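Right hand opens early during grape pick when teleoperated (Trondport cell, fruit rack task)

4 min read
3 comments · 0 shares

Ticket 687
Opened by: Maksym Shevchuk
Assigned to: Győző Kerekes
Opened: 16 March 2018
Priority: normal
Status: closed, one follow-up open

Problem

During remote demonstrations of the fruit task, the right hand opens a little before the operator opens the glove. It happens on grapes and almost never on tomatoes. The operator sees the fingers relax on the headset view while their own fingers are still closed. The demo then has to be thrown out, because the recorded glove command says closed and the finger encoders say open, and we don't want the policy learning from that.

Setup

Arms and hands on the mobile base, driven by the Wundine gloves. Recording runs in Abdella, glove channel and joint channel logged separately. Grip force limit for both hands set to 80 percent. Hand firmware is build 1913 on both sides. Nothing changed in the arm controller since the last good session.

Steps to reproduce

1. Start a teleop session with both gloves calibrated.
2. Bring the right hand up to a bunch and close on the stem end.
3. Lift and hold.
4. Wait. If the hand is going to let go it does so during the hold, before the arm starts moving to the crate.

The left hand doesn't do it with the same bunch.

What I tried first

Recalibrated the right glove twice, no change. Swapped operators, no change. Restarted Abdella, no change. Lowered the force limit to 70, which made it slightly worse if anything. I put it back to 80 afterward.

Pictures of the right hand on the light grapes, at the rack and over the table:

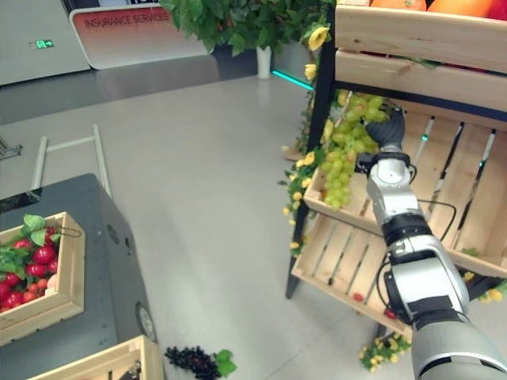
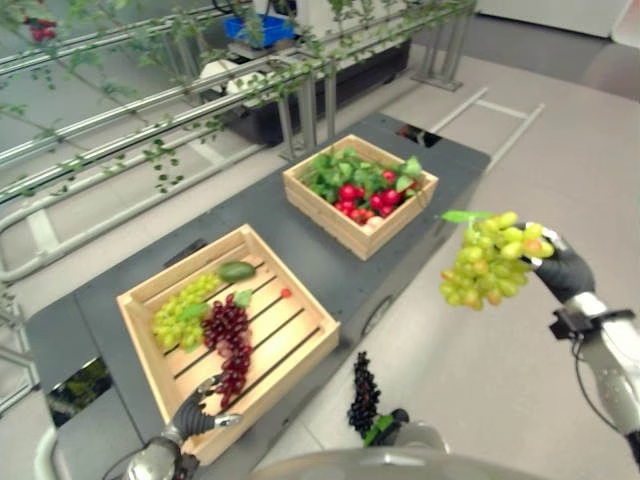 Reply from Győző Kerekes

Thanks, that's enough to start with. A few questions before I pull the logs.

Does it happen if you guide the arm by hand with the gloves off? In that mode the hand takes its open and close from the pedal, so if it holds there we can rule out the finger drives.

Also, is the operator squeezing all the way shut or stopping partway? Grapes are soft and people tend to stop early on them. A glove that sits at a half-closed value for a while is a different case for the software than one that's fully closed.

Please send one Abdella recording with a failure in it and one without. Leave the joint channel at full rate, the trimmed ones are no use to me for this.

Reply from Maksym Shevchuk

Hand-guided with the pedal: no failures all morning. I moved the arm to the rack, closed with the pedal, walked it over to the table and opened. Held every time.

You're right about stopping partway. I watched the glove values and on grapes I sit well short of closed. I was doing it without thinking so as not to crush anything. With a tomato I close until the fingers stop, and then I keep squeezing.

Two recordings uploaded to the ticket folder. The bad one lets go during the hold.

Reply from Győző Kerekes

Found it. The right glove profile has drift correction turned on and the left doesn't. When a glove reading stays nearly still at a middle value, the correction treats it as sensor drift and slowly walks it back toward open. The value it walks back is the one sent to the hand. The recorder takes the glove channel before the correction, which explains why your logs show a closed glove and an open hand.

The pedal skips that part of the code. A fully closed glove is also left alone, so tomatoes were fine.

To fix it on your end:

1. Stop the session and exit Abdella.
2. Open the right glove profile and set drift correction to off.
3. Save under a new name. Don't overwrite the old profile, I want to keep it for comparison.
4. Recalibrate the right glove.
5. Record a short grape hold and compare the glove and joint channels before you go back to collecting.

If the fingers wander over a long session with correction off, recalibrate at the break. That's what the left side has been doing all along.

Reply from Maksym Shevchuk

Done. New profile saved as Prodirton-right-2. Ran holds on the light grapes and the dark ones, partway closed, longer than any real demo would need. The two channels track each other now and the hand stays where I put it.

One more thing I noticed while testing. The old demos from the right hand that we kept may have a smaller version of the same problem, where the fingers started to open but the bunch reached the crate first. Those were marked good. I don't know how many there are. Should they come out of the training set?

Reply from Győző Kerekes

Leave them in place for now but don't train on them. I'll write a check that compares the two channels over each hold and flags any demo where they separate. Tomato demos can be used as they are. Hand-guided ones too.

I've opened a separate item for the recorder. It should be logging the corrected value next to the raw one.

Closing this one. Reopen it if the hand lets go again with the new profile, and attach the full-rate recording.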